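Week 3 – Memorials, markers and who gets remembered

Hello all. These are my notes from Wednesday's session, tidied up a bit for anyone who missed it and for those of you who (quite reasonably) gave up writing when I got excited about drinking fountains. Read them alongside the map pack, and bring the map pack next time too, please!

We started with a question I ask every group: how many memorials did you walk past on your way in? Most of you said none, a few said the war memorial, and then somebody remembered the bench outside the library and the whole room started adding things. Benches, plaques, a tree with a little metal tag, the name of the swimming baths. That's the subject of this half of the module, really. A memorial can be a bronze general on a horse, but it can also be a painted board that somebody's cousin knocked together and fixed to a fence.

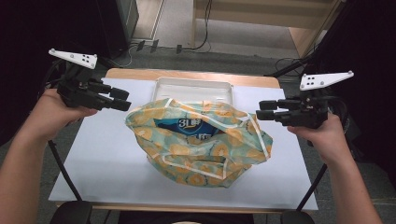

Official and unofficial markers

I find it handy to split these by who gave permission. Official markers go through a council or a landowner or a church, they tend to be stone or metal, and they leave paperwork behind. Lovely paperwork, if you like that sort of thing – letters about the wording, quarrels about the spelling, a bill from the mason. Unofficial ones usually leave nothing of the kind, so we have to work from newspapers, family photographs and people's memories.

Our main case was the Lirkton ferry. For those who weren't there, the ferry crossed between Lirkton and Hestden until it sank one November evening with 19 people aboard. There are two markers. The Hestden one is a granite block by the church gate, put up by the landowner's family, and it names the ferry's owner in large letters and the dead in small ones. The Lirkton one was a wooden cross on the slipway, replaced again and again by local families whenever the river took it. Same event, same river, and two completely different ideas of what ought to be said.

Have another look at the wording on the Hestden stone (it's on sheet 2 of the map pack). Who is it talking to? I read it as addressed to other landowners, but Karim Berrada made a good case in the seminar that it was aimed at the coroner, and I've been chewing on that ever since. If you fancy arguing either side, it would make a cracking essay.

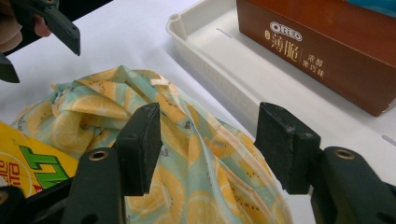 Handling a drawstring bag with the grippers.

We then had a quick canter through dates. Please be careful with these. The year carved on a memorial might be the year of the event, the year of the unveiling, or the year of a repair, and stonemasons don't always tell you which. The Brovholm well is the one that catches everybody out. It has 1361 cut into the lintel, and for years the guidebooks happily called it a medieval inscription. The lettering is Victorian. The parish believed the well was dug in 1361 and had the number added when they rebuilt the surround, so what we've got is good evidence for what Victorian parishioners thought and very poor evidence for anything earlier.

A few things to jot down whenever you visit a marker:

The exact wording, line by line, with any odd spellings left alone.

What it's made of, if you can tell. Put a question mark if you can't, I'd much rather have a question mark than a guess.

Which way it faces. The Hestden stone has its back to the water, and I'd walked past it for years before I noticed.

Signs of repair, cleaning or moving. Fresh mortar, a different stone at the base, that kind of thing.

Anything people have left there, and please don't touch or tidy it.
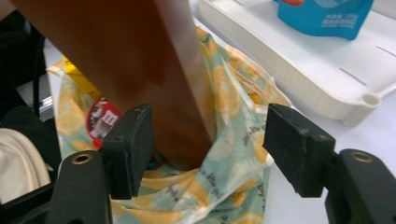 Reading for next week

The main reading is El Idrissi, the chapter on roadside shrines. It's long and the first few pages are heavy going, so start at the section on the quarry villages and go back to the opening afterwards. The argument is that temporary markers last longer in local memory than permanent ones, as people have to keep meeting up to mend them. I'm nearly persuaded! I do think El Idrissi skates over the places where the mending stopped, and I'd like us to spend some time on that.

If you have time, read the ferry inquest extracts as well. The handwriting is dreadful but there's a typed version at the back.

Short task

Pick one marker within walking distance of where you live and write a page on it. Use the list above, then tell me who you think paid for it and who it leaves out. No need for footnotes at this stage, just say where you found things. Photographs are welcome but a rough sketch is just as good – mine are terrible and I still do them.

Pages to me before the next session, on paper or by email.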